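Progress report to the Semaan fund: household and shop-floor chores with a two-armed robot
Period covered: up to the end of August
Prepared by Samer Dabbas, Kutgate

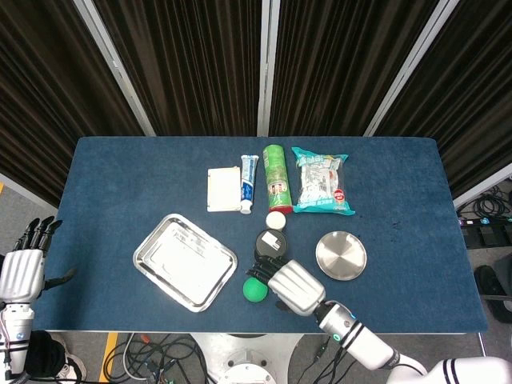

The question you asked us when the grant was agreed was a simple one: can a machine do the small jobs of a kitchen or a shop counter today, and if it cannot, how far away is it? I try to answer this in the same plain way. The short answer is that for single objects on a table we are now at a level which I consider useful. For a full chore, from start to finish and without a person near the stop button, we are not there yet.

Work done in this period

We have finished the table-clearing work, which was the second item in our plan. The task is to take mixed things from a table and put each one where it belongs. We chose goods that a small shop sells and things that a family has at home: toothpaste, crisps in a tall can and in a bag, small boxes, round containers, a ball, steel trays and plates. We prefer ordinary goods to test blocks, although they give us more trouble.

Issa Hattar led the recording of the training examples. In each one a person guides the arms through the complete job, and the program learns from these recordings. We now have 3000 usable examples. The plan asked for the same number, so on this point we are on time. Issa threw away many recordings from the first weeks, when the operators were still learning and made long pauses in the middle of a movement. I agreed with this decision, but it cost us working days which were not in the plan.

Majdi Matar rewrote the part of the software that decides which hand should take an object. Before, the robot used the right hand too often, also when the object was nearer to the left. Then the arm had to cross over the tray and sometimes it pushed things away. The new version, which we call Tremura in our notes, chooses better, and the crossing is now rare.

Results

In the last test round the robot picked up and placed single objects correctly in 87 per cent of the attempts. A placement was counted as correct only if the object stayed where it was put after the hand opened. Dropped objects were counted as failures, also when the robot picked them up again by itself. I mention this because other groups may count in a different way, and then the figures cannot be compared.

The result is not equal for all objects. Boxes and the tall can are easy. The can has a good shape for the hand and it does not change when it is pressed. Bags are much harder. The air inside moves, the surface folds, and the robot can close its fingers on a fold which then slips out. Issa Sabbagh has tried a slower closing of the fingers and this helps, but the slow grip makes the whole job longer.

Small flat things are the weakest point. A cap lying on the cloth has almost no height, and the fingers must come very near to the table to take it. We set a safety limit on how hard the hand may press down, and often the robot stops at this limit and gives up. I do not want to raise the limit before we have tested it properly.

Steel plates and trays give a different problem. They shine, and the bright patches move when the arm moves, so the robot sometimes judges the edge to be in the wrong place. We hung dark curtains behind the table and covered the table with dark blue felt, and the results became more steady. I must say openly that a real kitchen does not have this. We plan to work without the felt in the next period – it is possible that the figure above will go down for some time.

Speed

A person clears such a table without thinking. Our robot needs around 4 minutes when nothing goes wrong. For a home this may be acceptable, if the person can do something else in the meantime. For a shop it is too slow. Wálter Bermúdez, who advises us on the shop side, visited on a Thursday and watched a full morning of tests. His opinion was that a shop owner would forgive the slow speed during the night, but would not forgive one broken jar. We have taken this seriously and moved the work on careful placing before the work on speed.

Problems and delays

The replacement fingers from Hitus arrived late, and we worked for a part of the period with worn ones. The cables on the floor and beside the table also need better order. We have asked for a cable channel and it will be paid from the existing equipment budget.

Next period

We have 3 tasks planned: work on an uncovered table, bags and flat objects as a separate training set, and a first trial of putting goods back on a low shelf. Majdi will also prepare a log of every time a person has to step in. In my view this log will tell you more than the success rate, and I would like to make it the main measure in the next report.

We ask for no change in the budget. We do ask for your agreement to move the shelf trial to the end of the next period, so that the work on flat objects can come first.

Samer Dabbas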